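Häufige Fragen: Sockenhänger mit Clips - lohnt sich das?

Bringt ein eigener Hänger für Socken überhaupt etwas?
Kommt darauf an, wie viel Platz Sie haben. Auf einem normalen Wäscheständer trocknen Socken genauso gut, sie brauchen nur mehr Stange. Wer 22 Socken pro Wäsche hat, wird mit einem einzigen kleinen Hänger nicht glücklich, auch wenn die Anbieter das gern anders darstellen.

Worin unterscheiden sich die Modelle?
Weniger, als die Preise vermuten lassen. Plala und Prodwood verkaufen im Grunde dasselbe: Kunststoffbügel, unten eine Leiste, daran Klammern. Wichtig ist für uns nur, ob die Klammern einzeln eingehängt sind. Dann lässt sich eine ausgeleierte ersetzen, ohne den ganzen Bügel wegzuwerfen.
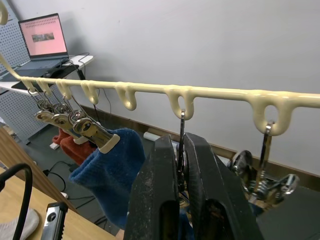
Metallclips mit cremefarbenen Spitzen, einzeln in die Ösen der Leiste gehängt.

Hinterlassen die Clips Abdrücke?
Ja, manchmal. Die Werbung verspricht das Gegenteil, aber eine kräftige Feder drückt nun einmal in den Strick. Klemmen Sie am Bündchen, nie an der Spitze, und nur so viel Stoff wie nötig. Bei feiner Wolle würden wir ganz auf Clips verzichten und liegend trocknen.

Muss ich die Socken vorher sortieren?
Müssen nicht. Wir legen sie trotzdem erst nach Farben auf den Tisch und hängen dann auf,
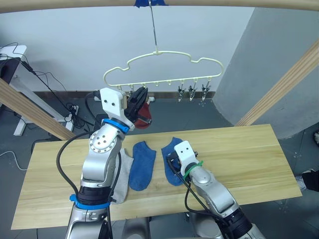
denn fehlende Partner fallen so vor dem Trocknen auf. Ob das unterm Strich Zeit spart, bezweifeln wir. Am Hänger hilft es immerhin, Paare nebeneinander zu klemmen - beim Abnehmen kann man sie gleich zusammenlegen.

Wo hängt man das Ding am besten auf?
Am Duschkopf oder am Türrahmen, steht meist auf der Packung. Beides ist im Weg. Eine waagerechte Stange oder Leiste über einem Tisch ist bequemer, weil man beim Aufhängen alles in Reichweite hat. 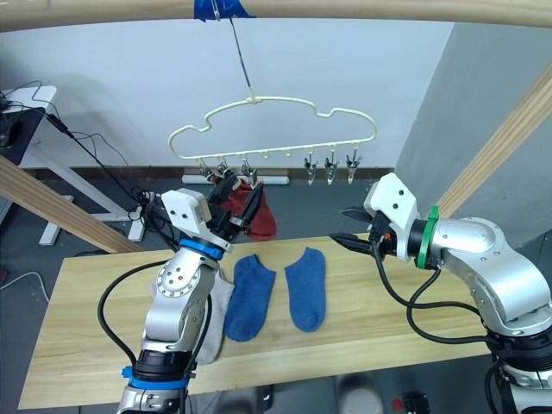 Ein einfacher Drahthaken rutscht gern, sobald nur eine Seite belastet ist. Für teure Spezialhalter, wie Hegedűs sie anbietet, sehen wir trotzdem keinen Grund. Etwas blaues Klebeband um Leiste und Haken ist schnell angebracht und billig. Hängen Sie die ersten Socken links und rechts im Wechsel auf, sonst steht der Bügel schief.

Wie viel Gewicht verträgt so ein Hänger?
Für den Tultby nennt der Beipackzettel 600 Gramm. Nasse Wandersocken wiegen mehr, als man denkt, also bitte gut schleudern.
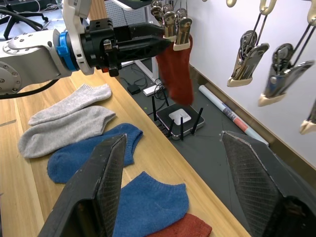
Tropft es danach noch, gehört die Ladung zurück in die Maschine. Ein Tuch unter dem Hänger ist nur die zweitbeste Lösung, und Steckdosenleisten oder Netzteile haben unter nasser Wäsche ohnehin nichts verloren.

Wie lange halten die Klammern?
Unsere ältesten sind seit mehr als 2 Jahren in Gebrauch. Zwei Federn sind inzwischen müde, eine Klammer hat Flugrost. »Rostfrei« auf der Verpackung nehmen wir seitdem nicht mehr wörtlich.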